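Moving Plumby off one big server: what I did and what I'd change

So my project this term was splitting up Plumby, the little file and print service our department runs, so that the web front end and the storage sit on separate Linux boxes. I had 2 old machines, a switch with a dodgy fan and a deadline in December.

First job was the firewall. I started with everything shut and opened ports one at a time, which Daichi Ikeda said would drive me mad (he was right, I forgot SSH on the second box and had to go and find a keyboard). After that I set up NFS between the two and wrote a cron job to sync the home folders every 20 minutes.

The first full sync copied 3,831 files and fell over on 485 of them, all down to user IDs that didn't match on the two machines. I fixed those by hand on a Friday night – not clever. Deming Yin showed me afterwards how to do it with one find command, and I've put that in the appendix.

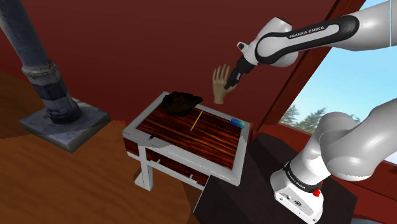 Logs were the bit I enjoyed most! I sent both boxes' syslog to one place and wrote a small script, Rutier, that mails me when a disk is filling up. For a test load I needed big files that weren't just random junk, so I kept copying a large folder over until the alert went off. It took three goes, mostly my fault for mistyping the threshold.

If I did it again I'd sort out the user IDs before touching NFS, and I'd keep notes as I went. Backups still aren't done. Ľubica Machala is taking that part on next term and has my config files.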